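Sponges, mostly. That's what Rochelle Strickland wanted to talk about when I got her on the phone Friday, between deliveries, with someone yelling about a pallet in the background.

She buys cleaning supplies for Stodthorpe, which runs break rooms and shared kitchens. 154 kitchens at the moment. Her rule is color. Green for dishes, yellow for counters, red for the sink and nothing else.

"People think it's fussy," she says. "Then they see somebody do the drain and then a mug with the same sponge. They stop thinking it's fussy."
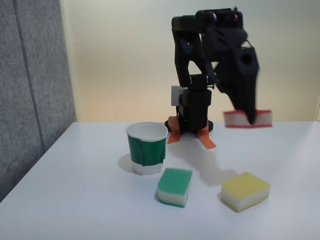

*Words: Juniper Alcantara*

The white foam side, she says, is the one everybody forgets about. Scrubber for stuck food, foam for the wipe after. "You don't need the rough side on a tabletop. You'll dull a white table in a year. I've seen it, I've paid for it."

How often does she swap them out? Every 6 days. She used to do two weeks, untill a kitchen manager, Desmond Begay, mailed her one in a zip bag. No note. "I got the point."

Storage is the other thing. Never flat in a puddle. She likes them stood on end in a cup, a plain paper one is fine, with a band of colored tape round the middle so it matches the sponge. Green tape, green sponge. Cup gets soggy, toss it.

Last order was 1,080 sponges. "And I'll be short on yellow by January. It's always yellow. Counters, crumbs, coffee rings, thats all yellow."

At home? Long pause.

"One sponge. Blue. Don't print that."

She said I could print it after. Then the pallet again, and she had to go.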